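Home | Garden | Ask | Topics | Sign in

Gravel path keeps spreading into the lawn

I laid a gravel path from the gate to the shed in March, 11 yards long. I put down fabric but no edging, and now the stones are all over the grass. The mower throws them. Is there an edging I can add without digging the whole path up?
Posted by Lokance

Zaidi
Yes. You only need to work along the sides.

1. Rake the gravel back from the edge and cut a narrow slot with a flat spade.
2. Set steel or plastic edging in the slot, with the top a little above the stones. 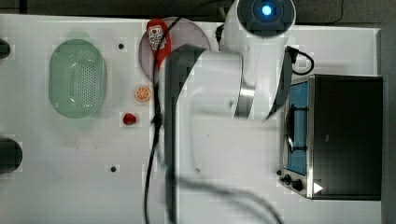 3. Pin it with stakes, closer together on curves. I used 13 on mine and wish I had bought more.
4. Pack soil behind it and rake the gravel back.

Keep the top low on the lawn side so the mower wheel can run over it.

Cledow
just use bricks. looks better

Batau
Bricks are fine, but set them on sand or they tip after the first winter. Also check how deep your gravel is. Mine was too deep and no edging would hold it. I took it down to 2 inches and it mostly stays put now. Rounded pea gravel moves more than crushed stone, so that may be part of your trouble too.

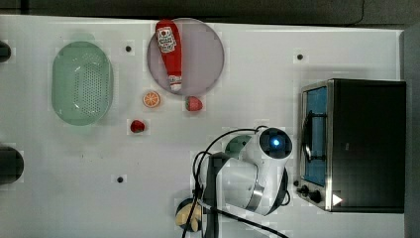 Toy strawberries and a ketchup bottle on a white table

Related
Moss between patio slabs
Low fence for a vegetable bed
How many bricks for a round flower bed?
Is 1,000 pounds of gravel enough?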